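From the Pantry Shelf: What We Learned This Summer About Shopping for Eight

When Teodoro Sandoval first asked me to write up the community supper for the newsletter, I told him I'd be glad to, and then I put it off for most of August, for which I apologize to him and to everyone at Bovudwood who kept asking where the recipe was. The recipe is coming, I promise! But first I want to talk a little about the shopping, which is where so many of us get into trouble.

If you haven't been to one of our suppers, we cook at tables of eight, and each table plans its own meal from beginning to end. You would think that feeding eight people is just feeding four people twice. I thought so too, until the night my table ended up with enough rice to carry us through to Thanksgiving and one lonely onion to go with it. Teodoro, who cooked for a big family long before he ever moved to Prinley, has us write the list by dish now, and then cross off whatever is already sitting in somebody's cupboard. It takes twenty minutes longer and I grumbled the whole way through it, but my grocery bill came down and I've stopped buying cinnamon every single month.

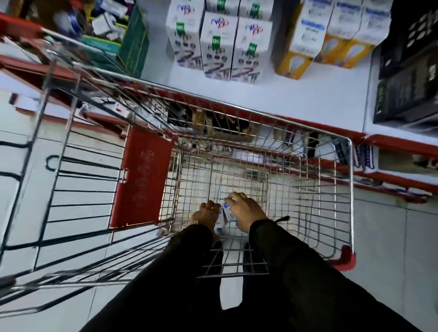 Small boxes go in the cart too. Check your list for the little things!

The other change is that we shop in pairs. One person reads and the other one reaches, and you talk it over when the store doesn't have what you wanted. My partner is my neighbor from Eder Street, and between us we have very strong opinions about canned tomatoes (she likes whole, I like crushed, and we have agreed to buy one of each and say no more about it).

Now, the soup. For one table you'll want 3 cans of white beans, drained, two onions, four carrots, a good handful of kale and 8 cups of broth. Cook the onions slowly in olive oil, and I do mean slowly, then add the carrots and let them soften before the broth goes in. Beans next, kale at the very end. Taste it before you salt it, as some broths are plenty salty already. It's even better the next day, if your table leaves any.

The next supper is in the Grosier Room, and doors open at 5:30. Bring a container with a lid for leftovers, and please put your name on it, because I still have two of somebody's from the spring.

Bovudwood Neighbors Newsletter | Contact us at the front desk, 212 Prinley Road | © Bovudwood Neighbors | Back to top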